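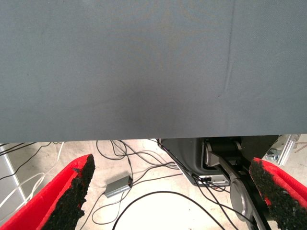 4. Fitting and smoothing the fabric cover

Now for the satisfying part! The frame of your Sunora is up, the feet are level, and it's time to give it its grey fabric. Two people make this quicker, but one patient person can manage it perfectly well (we've done it both ways, plenty of times).

Before you start

Run any cables along the floor before the cover goes on. They can pass underneath the lower edge, and it's far easier to lay them now than to fish about for them later.

You will need:
The folded cover
The bag of 16 fabric clips, plus the spare
A lint roller or a soft clothes brush
A steam iron, set to low

4.1 Shake the cover out and let it hang over a door or a banister for around 3 hours. Most of the packing folds will drop out on their own.

4.2 Find the woven label. It marks the back left corner.

4.3 Drape the cover over the frame with the label at the back and pull it down evenly on all sides. Don't clip anything yet.

4.4 Stand back and look at the lower edge. If one side sits lower than the other, ease the fabric across from the top, a little at a time, until the line runs level. A slight tilt shows up a lot more against a pale floor, so have a good long look!

4.5 Starting at the middle of each side, press the clips on and work outwards to the corners.

4.6 Smooth the fabric with the flat of your hand, from the centre to the edges.

Creases

A short upright crease near one side is very common with a new cover. Undo the 2 nearest clips, draw the cloth gently sideways and clip it again. If the line is still there, hold the steam iron just off the surface and follow it with your hand while the cloth is warm.

CAUTION: Unplug all cables and move them well clear before steaming.

Specks and lint

Grey weave loves to pick up bits. Go over it with the roller first. For a coloured speck that won't lift, dab with a damp white cloth and leave to dry. Please don't rub, as this roughens the weave.

NOTE: Covers from the older Orasis range have 17 clips and fasten from the corners inwards. See the leaflet packed with that cover.

Once the last clip is in, go on to section 5, Tidying the cables.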